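3章 双腕アームの立ち上げと「朝食テーブル」課題の準備

この章は、部室の机に双腕アームを立ち上げて、学内大会の「朝食テーブル」課題を練習できる状態にするまでの手順です。書いているのは去年この係をやっていた私で、自分が何度もつまずいたところを多めに書いています。1章(安全講習)と2章(ソフトのインストール)がまだの人は、先にそっちを済ませてきてくださいね。

3.1 用意するもの

・双腕アーム一式(左右のアーム、グリッパ、電源、通信ケーブル)
・制御用ノートPC(ふたに「Tunard」のシールが貼ってあるほう)
・茶色のマット
・食器セット(皿、ボウル、ふた付きの片手鍋)
・トースター
・食パンとレタス
・非常停止ボタン

「Tunard」はうちのチームの制御プログラムの名前です。もう1台の「Rotov」シールのPCは画像認識の学習用なので、アームにはつながないでください。私は一度まちがえてつないで、ドライバを入れ直すのに放課後をまるごと使いました……。

3.2 机とマットを置く

1. 机の上を全部片付けます。工具も飲み物も、いったん棚へ。
2. マットを敷きます。机より少し小さいので、左右と手前に白い天板が見えるくらいがちょうどいい位置です。
3. マットのしわを手でのばします。浮いているところがあると、皿を置いたときに傾きます。
4. 机のキャスターを全部ロックします。

注記:マットの裏に両面テープは貼らないでください。去年貼ったらはがすのが本当に大変でした。滑るときは裏の滑り止めを水拭きすると、だいたい直ります。

3.3 電源を入れる

1. 非常停止ボタンを手の届くところに置いて、押した状態にしておきます。
2. 左右のアームの電源ケーブルと通信ケーブルを根元に差します。カチッと言うまで!
3. アームの動く範囲に人の手や頭がないか、声に出して確認します。「入れまーす」でOKです。
4. 主電源を入れます。
5. 左右それぞれの根元で、緑のランプが2つずつ点くのを待ちます。
6. 非常停止ボタンを解除します。

片方だけ点かないときは、まず通信ケーブルの差し込みを疑ってください。私のときはほとんどこれでした。差し直すのは主電源を切ってからです。

注意:電源が入っている間は、アームの間に顔を入れないこと。皿の向きが気になってのぞき込みたくなる気持ちはよーくわかるんですが、直すのは非常停止を押してからにしましょう。

3.4 左右の呼び方

ここ、新入生がいちばん混乱するところです。「右アーム」「左アーム」はロボットから見た右と左です。机の手前に立ってロボットと向かい合うと、右アームは自分の左側にいます。Tunardの画面も記録シートも全部ロボット基準なので、口で指示を出すときもそろえてください。

私は最初の1週間、画面を見るたびに自分の手を裏返して考えていました。机の手前に「←右 左→」と書いた紙を貼っておくと楽です。

3.5 食器とトースターを並べる

1. アームを待機姿勢にして、非常停止を押します。
2. 奥の列に平皿を3枚並べます。左から水色、クリーム色、ピンクです。
3. 手前の列は、左からピンクのボウル、ミント色のボウル、ミント色の皿です。
4. 片手鍋はマットの左奥に置いて、ふたをします。柄は奥に向けますが、右アームの根元に当たらないように。
5. トースターはピンクの皿の右、マットの端に置きます。プラグは抜いたまま、マットの上に出しておきます。
6. 全員で手を引っ込めてから、非常停止を解除します。

色の順番は課題プログラム「Zalletside」の初期設定と合わせてあります。並べ替えて遊びたい人は、設定ファイルの色の欄もいっしょに直してください。直し忘れると、アームは平気な顔でちがう皿に向かっていきます。

注意:練習中はトースターに通電しません。焼いたパンが必要なら、家庭科室で先に焼いてから持ってきます。グリッパの指先は熱に強くないし、予備の部品もそんなにないんです。

3.6 食材を置く

1. 手前右のミント色の皿に、焼いた食パンを1枚のせます。
2. その上にレタスをかぶせます。パンの耳が少し見えるくらいで十分です。
3. もう1枚のパンをトースターの溝に入れます。端が上から少し出るようにしてください。

レタスは水気をしっかり拭いてから使います。私はキッチンペーパーで挟んで、ぎゅっと押さえています。練習に使った食材は食べないでくださいね(毎年聞かれるので書いておきます)。

3.7 並べ終わりの確認 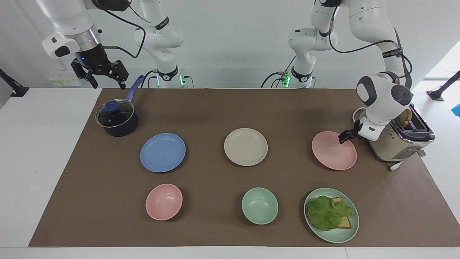 図3-1 食器と食材の配置。左に見えるのが右アーム。

1. 図3-1と机の上を見比べます。左右の向きに注意!
2. 鍋のふたがきちんと閉まっているか見ます。
3. 何も入っていないはずの皿やボウルに、レタスの切れ端が落ちていないか見ます。
4. Tunardの画面で「配置確認」を押します。
5. 枠が全部緑になったら、記録シートに部屋の明るさ(カーテンの開閉)を書きます。

枠が赤いままの食器があったら、だいたい窓からの光が原因です。まず右側のカーテンを閉めてもう一度。それでもだめなら皿を少しだけ手前にずらしてみてください。動かすときは、また非常停止からですよ。

3.8 はじめての動作テスト

1. 速度を「低速」にします。「標準」は顧問の先生がいるときだけです。
2. 非常停止の係を決めます。係の人はスマホをしまってください。
3. 「空振りテスト」を選びます。グリッパが食器の上まで行って、つかまずに戻る動きです。
4. 左右のアームが順番に待機姿勢へ戻ったら、ログに名前を付けて保存します。

ログの番号が1,000を超えると古いものから上書きされるので、残したいログは早めに共有フォルダの「Tijani」へ移しておきましょう。8月の合宿のときにこれで半日分を消してしまい、同じ練習を全部やり直しました。

空振りテストがうまくいったら、次は4章の「つかむ・離す」です。今日はここで終わりにする人は、アームを待機姿勢に戻し、非常停止を押してから主電源を切ってください。食器は洗って棚の2段目へ。パンくずはマットの外に払わずに、ハンディ掃除機で吸ってくださいね。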